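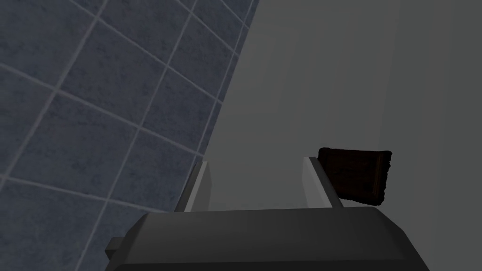 Healthy Habits > Everyday Eating

How to Keep a Food and Mood Journal (Without Counting a Single Calorie)

Mar 13, 2026

If you have ever stood in front of the open fridge at ten at night, not one bit hungry, wondering how you got there, pull up a chair. I have been that woman more times than I could tell you! What finally helped me was a plain little notebook, and I would love to walk you through how I use mine.

I started last August after reading a paperback called The Nadow Plate, which I picked up for the soup recipes and ended up underlining from front to back. The author suggests writing down how you feel before you eat, and I have fiddled with her idea ever since until it fit my very full days.

What you need

A small notebook, a pen you like, and 14 days. You can use your phone if you prefer (I tried the Huvunex app for a while and it was perfectly nice), but I kept wandering off to check my messages, so paper it is for me.

Step 1. Set up your page

Draw three columns and label them Time, Food and Feeling. Leave the last one nice and wide - you will want the room.

Step 2. Write before you eat

One or two words is plenty. Tired, bored, starving, cranky, happy. My very first entry says "crackers, mad at printer," and I still giggle at it.

Step 3. Skip the numbers

No calories, no ounces, no points. I once wrote 616 next to a bowl of pasta and then sulked over it for the whole evening, and the pasta had been lovely. Just write "pasta" and enjoy it.

Step 4. Read it back after 6 days

Take a cup of tea and a highlighter and mark any feeling that shows up more than twice. Mine was "rushed," 17 times in one little notebook, nearly always in that stretch before supper when everybody wants something from me at once.

Step 5. Change one thing

Only one, please! I began putting out a plate of sliced apples and cheese at four o'clock, and I sit down with it, even if it is only for five minutes. Try yours for the rest of the 14 days before you add anything else.

If you miss a day

Turn the page and carry on. I missed most of a week when we were all down with colds, and the notebook was still there waiting on the counter when I got back to it.

Next time I will share the lentil soup from chapter two, with the extra garlic my family insists on.

Filed under: mindful eating, journaling, busy moms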